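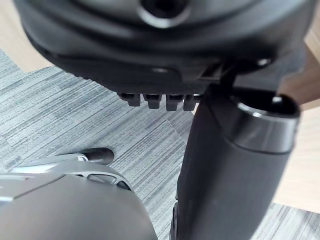 cirilo_r
Has anyone had luck getting a second-hand office chair to stop sinking? I paid 200 for mine in September and by mid-morning I'm typing with my chin on the desk. I've had a look underneath. It's all dark plastic, with a round recessed hole near the middle and four little black tabs hanging in a row off the bottom edge, and no label that I could find. The seller said it was a Porberg, but he also said it was nearly new.

garba_anozie
Gas lift. They all go in the end. Replacements are cheap and you need a pipe wrench and some patience. Measure the old one first.

ikhsan
I'd disagree with doing it yourself. Mine wouldn't budge after 6 attempts and I bent the base. Took it to the repair place in Nelell and they had it out in minutes.

garba_anozie
Penetrating oil, leave it overnight, then hit the mechanism with a rubber mallet – not the cylinder. A repair shop will charge you half the price of the chair.

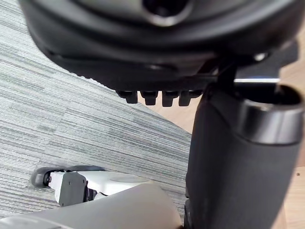 cirilo_r
I don't own a pipe wrench, so that's an extra cost either way. Would a jubilee clip round the column do for now? I only need it at one height.

laurentiu_f
A clip held mine for around 400 days. Put a strip of rubber under it or it slides. It looks awful.

ikhsan
Clips are fine if you're light. I'm not, and mine slipped within the week.

garba_anozie
It's a bodge. Buy the cylinder.

cirilo_r
Going with the clip until payday, then the cylinder. Will borrow a wrench from my brother.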